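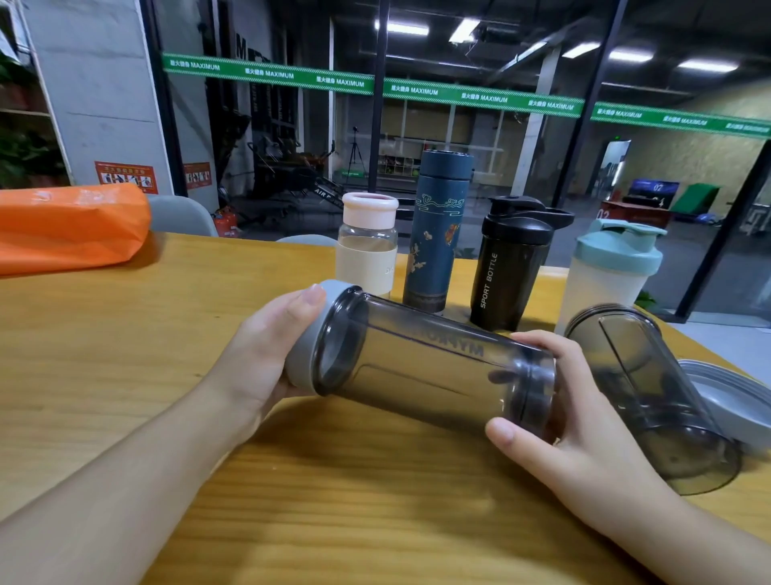 ## The gym card

I joined a gym in January, as the law requires. Truline Fitness, open since 1996, gave me a card numbered 3022 and a tour by a teenager who called me "sir" on every machine. I have gone four times.

The card still opens the door – I checked last week, then went to get a sandwich.
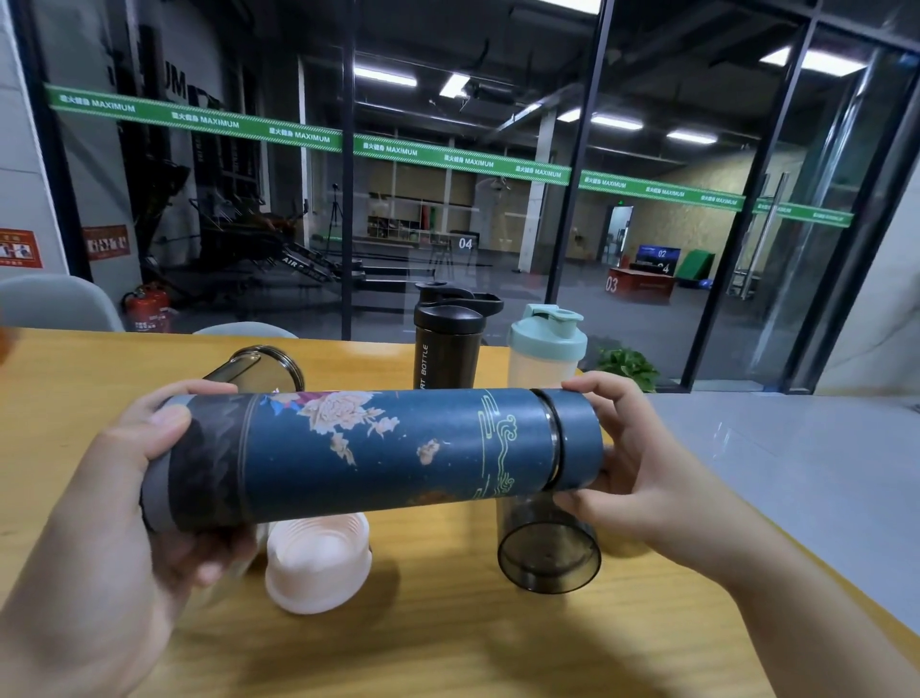
Canceling takes a letter, on paper, mailed to an office in Drondum. I've drafted it twice. Both drafts apologize too much, and one of them asks how the teenager is doing. I'm paid through the next January anyway.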